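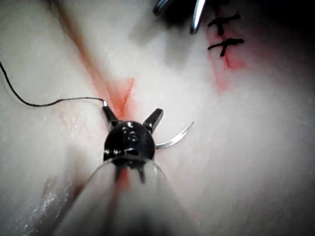 Step 1. Set up your controller before you start the Pirer campaign, I mean it! Plug in the pad, open Options, then Controls, and pick Jarkholm Layout. I like the crosshair set to the wide V – the same shape those two short black jaws make when they're splayed apart – so I can still see the target in the gap.

Step 2. Set stick sensitivity to 6. Mine was at 9 for weeks and I kept running off ledges.

Note: cross-play resets this page, so save it to a profile slot first.
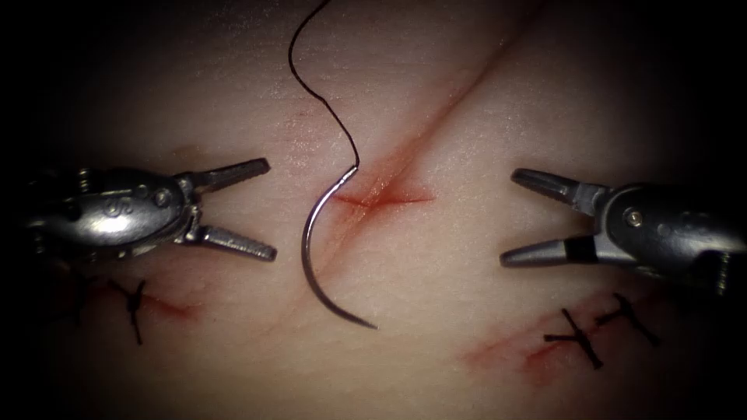 Hidayah Gunawan wrote in to say that the slot only saves if you back out with the menu button, and she lost her whole layout twice before she spotted it. Thanks, Hidayah!

Step 3. Load the training map and play one short round (bots only). 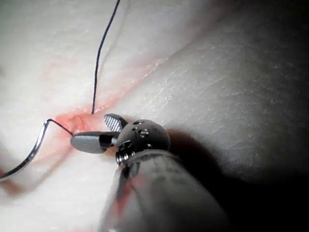 If the aim still drifts, bump the dead zone up one notch and run the round again. Caution: don't touch Reset All, it wipes your key bindings too.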